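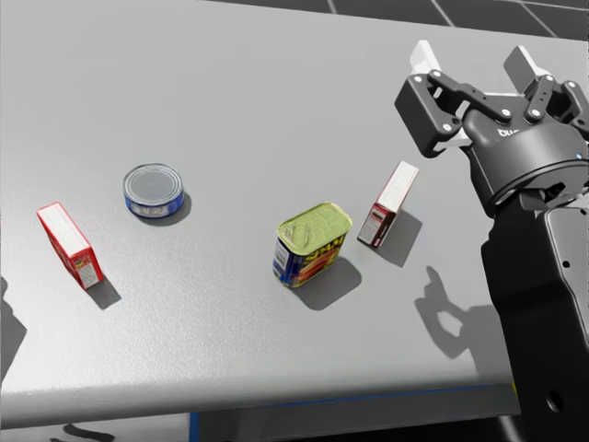

Chapter 4

Sameness and Change

Philosophers have argued for a very long time about what makes a thing the same thing from one moment to the next. The question sounds odd at first, because in daily life we answer it without effort. You put a tuna can on a table, leave the room, come back, and take it for granted that the can in front of you is the one you left. If someone asked how you knew, you might point to the silver lid with its ridges, or to the blue wrapper around the side. But a great many cans have a silver lid and a blue wrapper. Pointing to those features shows that the can you see now is like the one you saw before. It does not yet show that it is the same can.

This chapter is about the gap between those two claims. Philosophers call the first kind of sameness qualitative identity and the second kind numerical identity. Two things are qualitatively identical when they share all their features, or all the ones we care about. They are numerically identical when they are one thing and we have merely counted it twice, or called it by two names. The words "same" and "identical" cover both ideas in ordinary English, and a good deal of confusion comes from sliding between them. When Kelly says that she and her brother have the same coat, she may mean that they own matching coats or that they take turns wearing one.

4.1 The bridge at Ilstead

Consider a case we will return to several times. The town of Ilstead has a wooden footbridge made of 349 planks. Each November the town replaces the planks that have gone soft. After enough years, every plank has been replaced, and so have the posts and rails. People in Ilstead still call it the old bridge, and they walk over it on the same path as their grandparents did.

Is it the old bridge? Most students say yes when they first hear the story. The change was slow, the bridge was never out of use for long, and at no point did it seem right to say that one bridge had ended and another had begun. On this view, what matters is continuity – each stage of the bridge grows out of the stage before it by a small change.

Now add a detail. Wouter Vermeulen, a builder who lives nearby, has kept every plank, post and rail that was taken out. He treats the wood so that it is sound again and puts the pieces back together in his field, each in its first position. The bridge in the field is made of exactly the material that the town's bridge was made of when it was built. If what matters is material, then the old bridge is in the field, and the people of Ilstead have been crossing something else.

Both answers have a good deal in their favor, and they cannot both be right. The two bridges stand in different places at one time, so they are two things. Numerical identity does not allow one thing to be two things. Readers who know the ship of Theseus will recognize the problem, which goes back to ancient Greece. The addition of the second, rebuilt object is usually credited to Thomas Hobbes.

4.2 Three ways to respond

The rest of the chapter looks at three responses. The first picks a winner and tries to explain away the pull of the other answer. The second says that the question has no fixed answer, and that "the same bridge" is a loose phrase we can tighten in different ways for different purposes. A historian and a safety inspector might tighten it differently. The third response, which takes the most work to state, holds that objects are spread out in time much as they are spread out in space, so that the bridge you cross today is only one part of a longer thing.

Section 4.6 then turns to persons. It is one matter to say that there is no fixed answer about a bridge. It is harder to say so about yourself.

Before reading on, write down your own answer to the Ilstead case in a sentence or two, and keep it. You will be asked to look at it again at the end of the chapter.

Terms introduced: qualitative identity, numerical identity, continuity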